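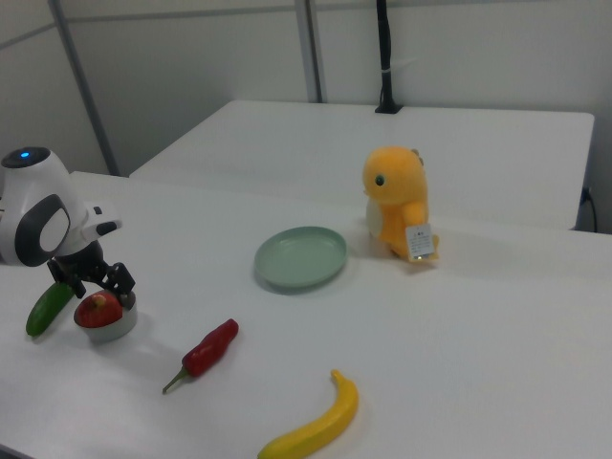

Tapio Saarela wrote in to ask how you keep a car subscription offer from falling apart the moment the first customer wants to swap a sedan for a van. Great question, and it gives me an excuse to write up how we set ours up at Dridmont, because I love this stuff!

This is for a single dealership or a small group that wants to run a modest subscription program next to regular sales. If you have a fleet department already, you can probably skip to step 3.

What you need before you start

A spreadsheet or booking tool that everyone on the floor can open
A written quote from your insurer for cars that change drivers
A lawyer who has read your state's rental and leasing rules
At least 12 cars you can afford not to sell this year

Step 1. Pick the cars

Go to your used lot first. We began with brand-new hatchbacks and watched the value slide while they waited for drivers. Cars that are 2 years old work much better, and customers are happy with them as long as they're clean and have phone mirroring (they will ask about phone mirroring). Stick to a few models so your shop can keep filters, wipers and brake pads on the shelf.

Step 2. Work out the monthly price

Start with what the car will lose in value over the time you plan to keep it. Divide that by the months it will really be out with a customer, and be tough on yourself with that number. Add insurance, registration, tires, servicing and cleaning. Then add your margin.

Set the mileage cap next. Ours is 1,000 miles a month, with unused miles rolling over once. Luana Furtado, who runs our desk, pushed for the rollover and I argued against it for weeks. She was right. People relax when they know a quiet month isn't wasted, and they stop calling to haggle over a weekend trip.

Step 3. Write the swap rules

Here's the part Tapio was asking about. Put every car in a tier, small to large, and let people move within their tier for free with a few days' notice. Moving up a tier costs the difference plus a flat fee. We charge $157, enough to cover the detailing and paperwork and still feel fair.

Set a limit on swaps too. One every three months is plenty, and you can always say yes to an extra one when somebody's had a baby.

Keep one car per tier off the booking sheet. It will hurt to see it sitting there! Then a subscriber's alternator dies at 7 a.m. and you'll be so glad you have it.

Step 4. Do a proper handover

Walk around the car with the customer and take photos of all four corners, the wheels and the windshield. Note the odometer and fuel. Show them how the lights and wipers work, even if they say they know. Do exactly the same walk when the car comes back, using the same sheet, and both of you sign it.

Step 5. Check the numbers every month

Look at days out, days idle and cost per car. Any car that sits idle for more than three weeks goes back to the sales lot, no debate. Our first August was slow and I held on to two convertibles far too long out of pure affection.

If your tiers look different from ours, send them over, I'd love to compare.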